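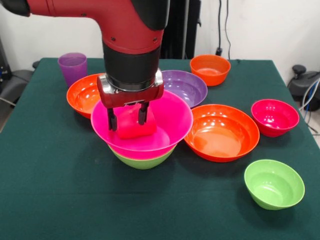 Morudard Tenants' Association
Minutes of the March meeting, held at Trirard's workshop, Kulden Building

Present: Sajib Jayawardena (chair), Chaminda Herath (minutes), members as signed in. Attendance was 31, a record, and the chair chose to credit the agenda and not the samosas.

1. Previous minutes
Approved after "the elevator" was corrected to "the elevator, again."

2. Visit to the robot arm
Trirard staff welcomed us and asked that hands, bags and lanyards stay off the green cloth. The arm was shown working with plastic bowls and cups of the kind most of us own and few of us put away.

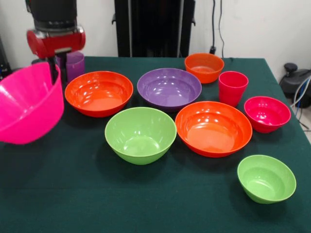 Pink bowl held up at the left of the table, purple cup behind it.

Questions were taken for 30 minutes. Mr. Herath asked whether the arm could be taught the second-floor kitchen. Trirard said it would need to see the kitchen first. The chair advised against this.

A member asked why the gripper has two fingers when a person has more. Trirard replied that two are easier to keep track of. Another member asked if it minds repeating itself. The chair noted that this association has been discussing bike racks for 7 years and moved on.
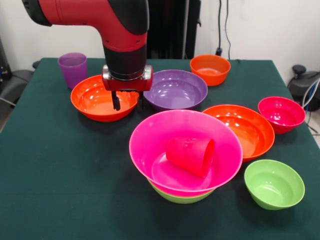

Page last changed: March, 4:10 p.m. (C. Herath)

3. Discussion of the visit
Members liked the red cup lying in the pink bowl, with the green bowl underneath. There was less agreement on whether this counts as tidying. Mrs. Dewan said it looked like her sink. No vote was taken.

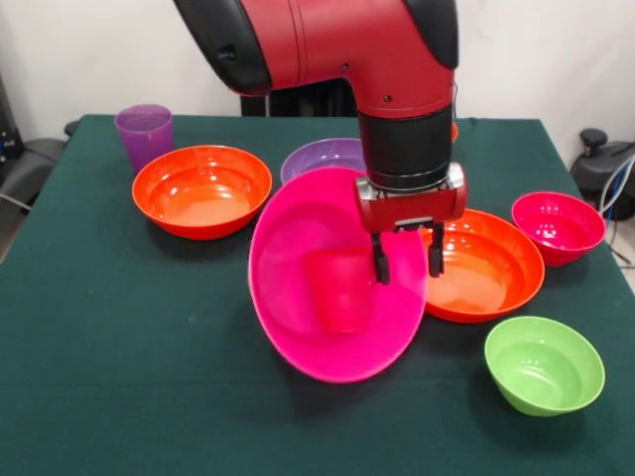
Gripper between the pink bowl and the orange one on the right.

4. Money
The open day budget stands at $875. Chairs and signs come out of this. A proposal to hire a magician as well was withdrawn by its proposer, who is a magician.

5. Actions
Jayawardena to thank Trirard in writing and ask about a second visit for those who were stuck in the elevator.
Herath to send the sign wording to Dewan Print — "ROBOT THIS WAY," no exclamation point.
Bike racks carried over.

Meeting closed at 5:30 p.m.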